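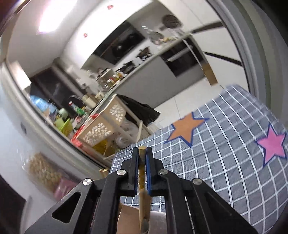 Fig. 1. Hand-held gripper closed on a single slender stick.

Unit 4: Automation and the people who work beside it
Course handout, Work and Technology, Zabala
8 min read | 4 comments

Read this before the seminar and bring your notes from Unit 3. We will spend most of the time on the case and very little on the machinery.

1. The case

Kusitz packs kitchen sets for shops and small caterers. A set is a holder, some utensils and a bundle of sticks, all boxed together. Until recently the whole job was done by hand at long benches. There were 116 people on the packing side when the change was announced, most of them part time. Many had done the same work for years and could fill a box while talking to the person opposite.

The firm decided to move part of the packing to robot arms supplied by Brarnus. The arms have to learn the job from people. A worker does the task with a hand-held gripper in place of bare fingers, and what the gripper does is recorded. The recordings are then used to train the arm. At Kusitz this is called "showing", and the people who do it are called showers, a name they did not pick and mostly do not like.

2. What showing is like as work

It is slower than packing. A person who can pick up a stick without looking has to think again about where the tips of the gripper are. Thin things are the worst. A stick can turn in the jaws, and if it is held too near the end it tips when it is put into the holder. Workers are asked to approach from different sides and to start with the items lying in different places, so the same small task is repeated many times with small changes.

Shifts of showing at Kusitz were first set at 90 minutes. After complaints of sore wrists and thumbs a break was added halfway through. The wrist problem is a plain example of a point from Unit 2: a job that looks lighter on paper can load one part of the body more than the old job did.

Showing is also quieter. People work one to a table, and talk is discouraged during a recording. In the interviews this came up more often than pay.
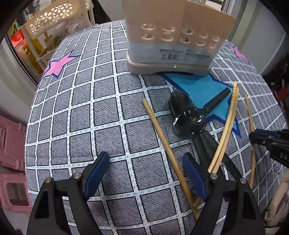 Fig. 2. Items for handling: holder, dark scoops and thin sticks, with grippers at the table.

3. What changes for the staff

Pay. Packers were paid by the hour with a bonus for finished boxes. Showing produces no boxes, so the bonus had to go or be replaced. Kusitz replaced it with a flat extra sum. Fast packers lost a little by this and slower ones gained.

Skill. The firm treated showing as a simple job at first and sent whoever was free. The results were poor. The best recordings came from people who knew the items well and moved steadily. This gave the older packers a stronger position than they had expected, at least for a time. Whether that position lasts once the arm has learned is the main question for the seminar.

Supervision. On the benches a supervisor counted boxes at the end of the day. In showing, every attempt is kept, including the clumsy ones. Staff asked who could watch the recordings and for how long they would be stored. The written answer came in August, well after the work had begun. It said that recordings would not be used to judge individuals. Staff asked for the same promise in their contracts and did not get it.

New tasks. Someone still has to set out the items, clear a jam, swap a worn pad and check the finished box. These tasks were not in anyone's job description. Compare Drindis in Unit 3, where the same kind of leftover work fell to the cleaning staff without extra pay.

4. Terms to know

Task: one piece of work with a clear start and end, such as putting a stick in a holder.
Job: the bundle of tasks one person is paid to do. Automation usually takes tasks first.
Demonstration: one recorded attempt at a task by a person.
Leftover work: what remains for people when the regular part has been given to a machine.

5. For the seminar

Come ready to speak on 2 of these.

- Should workers be paid again when their recordings are reused at another site?
- Who at Kusitz gained from the change, and who lost? Separate the first months from the longer term.
- How would you write a job description for a shower? Find a better name for it while you are there.
- What should have been agreed before the first recording was made?

Written answers, one page at most, are due by 7 June 2019. Please use the cover sheet. Reading for Unit 5 is in the usual folder, and the chapter on shift patterns can be left out.

Shares: 2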